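3. Results

3.1 Return rates and sample

The survey covered two housing districts, Zirkmont and Endwood, both built by the same developer in the same decade and both fitted with the same type of solid wood floor. A questionnaire went to every household with a floor more than four years old. We received 209 completed forms, of which 86 came from Zirkmont and the rest from Endwood. Forms with no answer to the question on cleaning were kept in the sample but left out of Table 2.

Most households had lived at their address since the floor was laid. Renters were less likely to return the form than owners, and those who did often could not say what finish had been used. We coded these answers as "unknown" and did not try to guess the finish from the age of the building.

3.2 Gaps between boards

Gaps were the most common complaint in both districts. They were reported more often in rooms with heating under the window than in rooms heated from an inside wall. Residents tended to notice them in the second winter, when the first season of dry indoor air had passed and the boards had not closed up fully over the summer. Bedrooms did better than living rooms - windows there were opened more and the heat was kept lower.

The direction of the boards made little difference. Boards laid toward the window and boards laid across it opened by similar amounts once room width was taken into account.

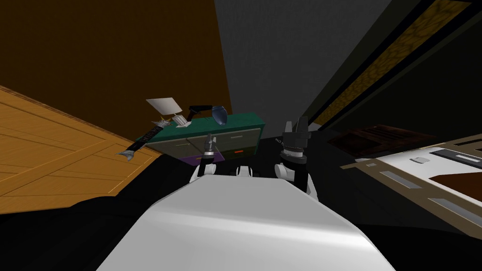
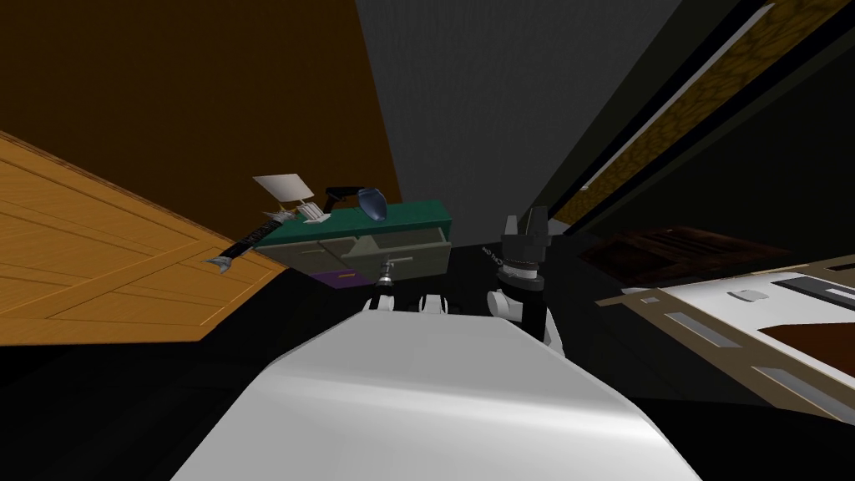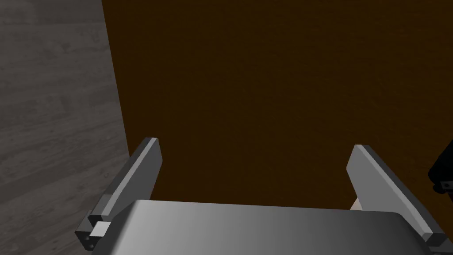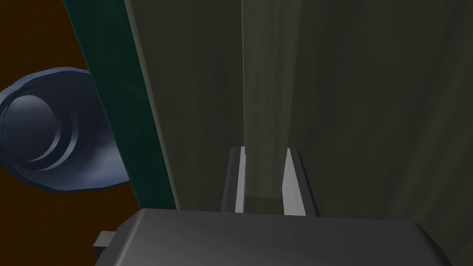
Figure 3. Rendered interior views. Plank seams can be seen in the second view, at left.

Corresponding author, Department of Housing Studies, Cesov Technical College

3.3 Cleaning habits

Households were asked how often they washed the floor and with how much water. Wet mopping once a week or more went with cupped boards near the kitchen door and the entry. Households that used a damp cloth reported less cupping, even when they cleaned more often. The use of soap had no clear effect in either direction.

We had expected pets to matter more than they did. Homes with dogs reported more scratches, but not more gaps, and the owners were no more likely to want the floor replaced.

3.4 Cost of repair

Repair costs were given in full by only part of the sample. The highest single figure was 1070, for sanding and refinishing a living room in Endwood, and it included moving the furniture. Small repairs were mostly done by the residents themselves with filler from a hardware store. Several wrote that the filler had come loose again by June, and two had then left the gaps as they were.

Van Loon floors, which were fitted in the show apartments and later sold with them, are included in the totals. Leaving them out does not change the order of the results.

3.5 Limits

All answers are self-reported. We did not measure indoor humidity, and the heating type was taken from the developer's plans. Some apartments may have been changed since those plans were drawn.

Last updated: 2018-01-17

This site uses cookies to remember your settings. By continuing to read you accept their use.

Comments (3)

floorsander_ret
Same thing I saw for years. People turn the heat up and then blame the boards. Would be good to have humidity readings next time.

Endwood tenant
We filled ours twice and gave up. Did the renters get asked about the landlord paying for repairs?

k.m.
Table 2 does not open for me. Is there a separate file?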